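Chapter 6
Setting Up a Simulated Kitchen Cell

What you will learn
How to bring a kitchen cell to a known starting state
How to check the arm, the wrist and the fingers before a run
How to read a close view and a wide view of the same cell
How to keep a cell log that another person can use

In Chapter 5 you loaded the Markum arm by itself, on a bare floor, and moved each joint through its range. Now it gets a kitchen! This is the point in the course where many readers start to enjoy themselves, and for good reason. Once there are counters, a stove and a few loose objects nearby, every small setting you made earlier begins to matter. A base that sits a little too far forward did no harm on a bare floor. Put a range in front of it and the elbow has nowhere to go.

A cell, in this book, means the arm together with everything it can reach or bump into. Setting up a cell is real work, even when all of it lives inside a computer. Objects get placed, joints get homed, surfaces get tested for gaps, and all of it has to be done again after a change. The habits carry straight over to a cell made of metal and bolts.

6.1 Start with the small things

Open the Banex kitchen file and let it settle for 20 seconds before you touch anything. Loose objects in a simulation are often placed a hair above the surface they will rest on, and they need time to drop and stop moving. If you start the arm too early, you may be chasing a potato across the counter.

Next, pick one loose object and look at it from very close up. You are checking how it meets its neighbors. Does it float? Does it sink into the thing below it? Does its skin pass through a wall? A close view is the best tool you have for this, and it is a lot of fun to fly around in there.

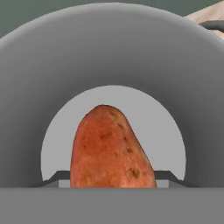
Figure 6.1 Close view of a sweet potato in the arched opening of a gray housing, with a ledge on either side.

A single close view can leave you short of an answer. In Figure 6.1 the bar at the front hides the bottom of the sweet potato, so you can't judge the contact from this angle alone. Move the view and look again. Write "not seen" in the log until you have a view that settles it. Beginners tend to write "OK" there, and the mistake shows up much later as a grasp that slips for no clear reason.

Color helps too. A warm reddish object against gray parts is easy to pick out, for you and for any vision software you add in Chapter 9. When you choose test objects of your own, try a few that stand out and a few that blend in.

6.2 Bring the arm home

With the objects settled, turn to the arm. The Morsy controller file holds a home pose, which is the set of joint angles the arm returns to at the start of each run. Load it, then turn the base joint 90 degrees and back again. Watch the fingers while it moves. They should hold still with respect to the wrist – any shiver means the finger gains are set too high.

Then pull the view back until the arm and its surroundings fit together on the screen. You want to see the links, the gripper and the nearest hard surfaces all at once.
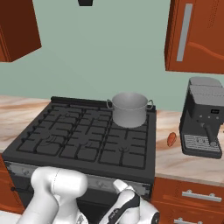 Work outward from the wrist. Check the gap between the fingers and the closest appliance first, then the gap at each large joint. Joints are easy to forget, because your eye goes to the gripper, but it is often an elbow that hits the stove. Enter the smallest gap in the log, with the name of the part it belongs to.

Do the same for anything tall or with handles that stick out. A pot on a cooktop takes up more room than its body suggests, and the collision shape has to cover the handles as well. Turn on the collision overlay and compare it with the drawn shape. If the two don't match, fix the overlay before you plan a single motion.

6.3 The cell log

Each entry has 2 parts: what you changed and what you checked afterward. Keep them short. The Stornberg practice cell, which you can load from the course files, comes with a log of 1,167 entries, and the useful ones are mostly a line long. Read through a page or so before you begin your own. You will soon spot which entries let you rebuild the cell and which leave you guessing – then open a blank log, load the kitchen file again, and carry out the home check in Section 6.2 from the first step.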